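Teaching by demonstration (robotics)

Teaching by demonstration is a way of getting a robot to do a job by doing the job through it, while a computer records every joint angle and every camera view. I've kept this entry on the Bilum wiki since we had one arm and a borrowed laptop, so expect some opinions mixed in with the facts!

Main methods

There are two you'll run into. In hand guiding (older pages call it kinesthetic teaching) you grab the arm and push it through the motion. It's great for feeling contact, but your own hands end up in the camera view, and moving two arms at once is a wrestling match. In teleoperation you stay off to the side and steer from a distance, with a matching pair of small leader arms, a headset or a plain old joystick. Most two-arm work is done this way now - I switched years ago and never went back.

Recordings

One run of a task from start to finish is called an episode. Our Grornstead set has 880 episodes, and 722 of them made it through review. The other 138 were rejected for dropped items or long pauses, and 20 more are still waiting for somebody to watch them (sorry, that's me). Renato Daza wrote the review rules, and his main one is to keep the fumbles where the operator recovers, so the robot gets to learn the recovery too.

Typical tasks

Tabletop sorting is the classic starter. You lay out ordinary workshop stuff, pick a container, and steer the grippers one item at a time. Tape rolls look easy and really aren't, as you can grab them by the rim or through the middle and operators never agree on which!

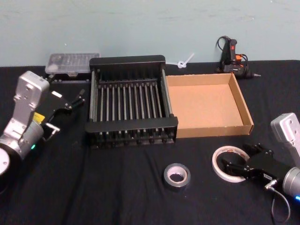 Two-arm tabletop setup with a dish rack, a cardboard tray and two rolls of tape.

Known problems

Delay between the operator's hand and the arm is the big one. Tired operators are the other, and I cap my own sessions at 3 tasks before a coffee.

See also: Bakex controller, Vergara leader arms, Episode review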